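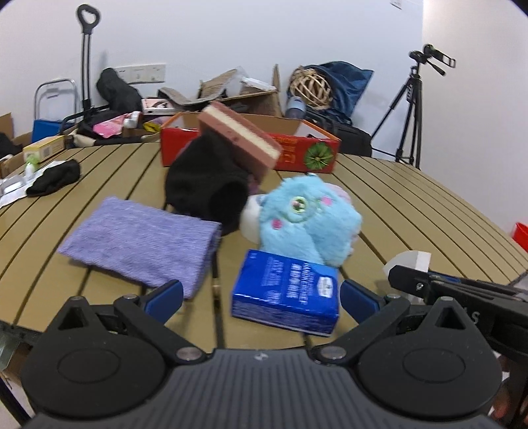 Hand-held gripper over the slatted table, fingertip pads open, with a tissue packet between them and a folded towel to the left.

Gripper Maintenance Technician (part-time, fixed term)
Rurkard – Handling Tools Group
Posted 2025-01-14
Reference: 456

Rurkard is hiring one technician to set up, inspect and repair the hand-held grippers used at our household-items table. The post runs through July and may be extended. Hours are 4 mornings a week, on site.

The table is used for picking up soft and packaged goods: towels, sponges, plush toys, tissue packets in plastic wrap. Lint and dust from these items get into the arm pivots and onto the pads. Most of the work follows from that.

Duties

Before each session, open and close the arms by hand and check for play at the two pivot pins. Log any play above the limit on the Plorkov sheet and pull the tool from use.

Clean the fingertip pads with a damp lint-free cloth. Replace pads in pairs only. A new pad facing a worn one gives an uneven grip on thin packets.

Check housing screws for torque. Do not use thread locker on the small screws near the tips.

Strip, clean and re-grease the arm joints every 3000 cycles, or sooner if closing force drifts. The cycle count is read from the Dirnutex logger at the bench.

Recalibrate the opening width after any pad or pin change. The procedure has 137 steps on paper; a trained technician covers it in almost two hours.

Keep the spare parts drawer stocked and labeled.

Requirements

Two years of bench work on small mechanical assemblies. Vocational training or equivalent experience. Able to read an assembly drawing and write a fault report that the next shift can use. Comfortable with hex drivers, feeler gauges and a force gauge. Soldering is useful – the tool wiring is repaired in house – but can be taught.

Not required: programming.

Pay and terms

Hourly, grade T2. Tools and safety glasses supplied. Parking at the Pisharody building, rear entrance.

To apply

Send a resume and one fault report you have written (remove customer names) to Jummai Bako, Handling Tools Group, quoting the reference. Technical questions go to Rajeshwari Marar, who runs the bench. Short-listed applicants will be asked to replace a pad pair and reset the opening width under supervision.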